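Jivstead is a method for training robot arms to open hinged doors from simulated practice alone. It was developed at Irnatcombe and first described in a June workshop paper by Selim Akyol.

The method splits each attempt into a reaching stage and a pulling stage, with a separate policy learned for each. Control passes from the first to the second once the estimated distance between fingertip and handle falls below 3 cm. Cabinet pose, hinge friction and door mass are varied at the start of every episode. Training uses 30 demonstrations per cabinet, followed by reinforcement learning with a sparse reward.

On the Rana set of unseen cabinets, the method reached the required door angle in 70 per cent of trials. A single policy trained on the same data managed 10 per cent.

Simulated arm and cabinet on a wood-grain tabletop:
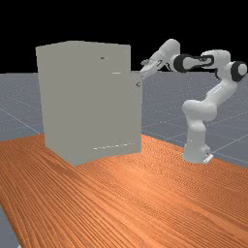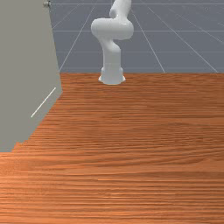
Arville has questioned whether the comparison is a fair one, arguing that the single policy was given no signal for handle contact and that the gap would shrink if both were trained with the same distance estimate.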